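Re: Shelving the Chinese picture books – the Zarnura scheme
Mon 24 June

Quote:
For the Stesley reading room we are leaning towards the Zarnura scheme for the whole children's collection. Each book gets a coloured spine sticker by age band, goes upright in a wooden rack, and is turned cover-out wherever there is room. They say that children find what they want faster and that books go back in the right place without staff help. We have 1,512 titles to move and would like to do it in one go before November. The Chinese and Korean books would go in with everything else under the same colours. Does anyone on the list have objections, or experience with it? Ulleck have already started, I believe.

I have experience of it and I have objections, though perhaps fewer than you'd expect.

First, the claim that children find things faster. Faster than what? The Zarnura leaflet doesn't say, and when I wrote to ask I got the same leaflet back with a price list. We tried their stickers on 140 picture books over the winter. The under-fives took whatever was at knee height, exactly as they did before. The older ones ignored the colours and looked for the book they had last time. I would be glad to hear of a library where it went differently, but I'd want to hear it from the person who tidies up at five o'clock.

Second, the books going back in the right place. Ours went back in the right colour about half the time, by my estimate, and in the right order never. If all you want is the right colour, fine, but then you have paid for a sorting system and got large coloured heaps.

The upright racks are the part I'd argue with most. A picture book in soft covers needs something close on both sides of it. Give it too much room and it leans, and after a month of leaning it keeps the shape. Zarnura's dividers are set wide so that small hands can get in – I understand the thinking – but they are set for hardbacks, and a large share of the Chinese stock is paperback.

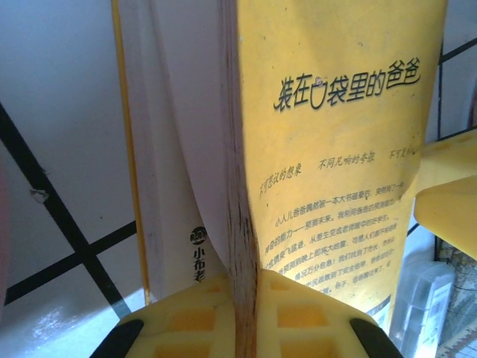
My real worry is what happens to the Chinese books under a scheme designed by people who, as far as I can tell, looked only at English ones. A spine sticker the width Zarnura supplies will cover most or all of the title on a thin paperback, and for a child who reads Chinese the title is the thing to look for. The covers carry far more. 装在口袋里的爸爸 has its title near the top in big hand-drawn-style characters, with 口 made into a pocket and a tiny face peeping out of it, and a child who can't read a word of it could still pick that one out again. Even with the yellow cover bowed against the wooden strip you can read the title without trouble, though I'd not want to promise the same for the small print underneath. So cover-out helps these books more than any colour code will. It matters which cover, mind you. That is the back, and I was perfectly happy with it, but plenty of backs are nothing but text and a price. If books are to be turned outward, somebody has to decide which way round and keep at it.

The age bands are a separate nuisance. Zarnura sort by reading level in English. A seven-year-old who speaks Cantonese at home and goes to school here may want a book well above or well below whatever the sticker says. We gave up and shelved ours by series, with the publisher's sets kept together, and had fewer questions at the desk. I can't prove the one caused the other.

On cost, the quote we had was 800 for racks and stickers for a single bay, before delivery. Rinaldi do a plain slotted rack with dividers you can move, and we have 2 of those now. They are ugly and one of them wobbles on our floor, but you can close the slots up for paperbacks, and that has done more for the covers than anything else we tried.

As for Ulleck, I'd ask them how much they have moved and whether they would do it again. Last I heard they had done the board books and stopped, and board books will stand up in anything.

If you do go ahead, please don't move the lot at once. Try one bay with the Chinese and Korean books in it, leave the stickers off the spines (inside the back cover will do), and look at the corners after six weeks. I can send our divider spacings to anyone who wants them. They are in pencil on the back of an order form, so allow me a day or two to type them up.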